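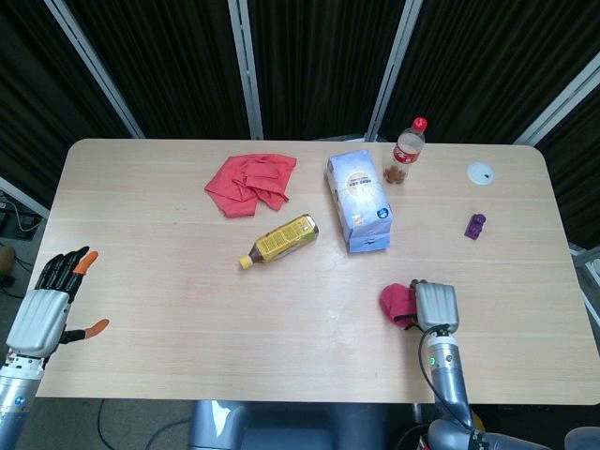 Helmi Valtonen wrote to me that she had oiled her kitchen table three times in one month and it still looked thirsty, and she wanted to know if she should give up and buy varnish. Do not give up, Helmi. Three coats in a month is probably the reason it looks bad, and I will come to this below.

Print this page | E-mail this page

Home | Kitchen | Wood and Floors | Laundry | Ask Siv

Caring for a light wooden table

I have written before about cutting boards, but a table is a different matter. A board can be scrubbed hard and it forgives you. A table top is large, you see it every day from the side with the light on it, and every ring and scratch is visible.

First, find out what is on the table now. Put one drop of water in a place where few people look, for example near a corner. Wait ten minutes. If the drop stands up round and leaves no mark, the surface is sealed with varnish or lacquer, and oil will do nothing for it. It will only lie on top and collect dust. If the drop goes flat and the wood gets darker under it, the table is oiled or raw and you can continue reading.

Daily cleaning

Use a cloth which is well wrung out. I wash mine with plain soap flakes, one spoon in a liter of warm water, and I wipe along the grain. Then I dry with a second cloth. The drying is the part people skip. Water that stays in the pores lifts the small fibers, and after some weeks the top feels like the tongue of a cat.

Do not use the green side of a sponge. Do not use vinegar on an oiled table, even though you will read this advice in many places. It takes the oil out.

Colored cloths can give off dye when they are new and wet. I lost a good corner of my first table to a new napkin that was left overnight, and the pink never came out completely, only with sanding. Wash new cloths two times alone before they come near pale wood.

Rings and spots

White rings are usually moisture in the finish. On an oiled table, rub a little oil on the ring with a soft cloth, leave it until evening, wipe it off. Often it is enough.

Tea and coffee are more difficult, for there is tannin in them. If it is fresh, blot, do not rub. If it is old, make a paste from baking soda and water, leave it on for five minutes, wipe, and let it dry before you judge the result. Repeat once. After this I would take sandpaper.

Black spots come from iron. A wet can or a cast iron pan standing on oak will do it during one dinner. Lemon juice can make them lighter, but try it first on the underside, and rinse it well.

For grease, lay a sheet of plain paper towel over the spot and press with an iron on the lowest heat, without steam. Change the paper when it becomes transparent.

Sanding a small area

Take 180 paper first, then 240, always with the grain and around a block of cork. Make the area bigger than the stain and go lighter toward the outside, so you do not make a hollow. Vacuum the dust and wipe with a barely damp cloth. The new place will be paler than the rest. It comes together with time, in my kitchen it took from May until the first snow.

Oiling

Now to Helmi's question. Oil should be thin. I use a tablespoon for half of my table, spread with a cotton rag until it looks too little. Leave it for fifteen minutes, then wipe away everything that the wood did not take. Really everything. What stays on top becomes sticky, the dust goes into it, and the table looks gray and dry, and so one adds more oil, and it becomes worse.

If this has already happened, wash the table with warm soap water, stronger than usual, and let it dry for two days. Rub with a fine pad along the grain. Then wait 72 hours before you put anything heavy on the new oil. Two times a year is enough for a normal family, maybe three if you have small children or a dry house.

Warning about the rags: a rag with linseed oil can start to burn by itself when it is crumpled. Lay it flat outside to dry, or put it in a jar of water with a lid. Never put it in the kitchen trash.

Other small things

Turn the fruit bowl to a new place every Thursday, or whichever day you clean. Wood changes color in daylight, and under a bowl it does not.

Put felt under vases, and change the felt when it feels hard.

If the table stands close to a radiator, move it a hand's width away in winter.

Next time I write about drawers that stick. Letters are welcome, please write what kind of wood it is, if you know it.

Siv Hellström

Print this page | E-mail this page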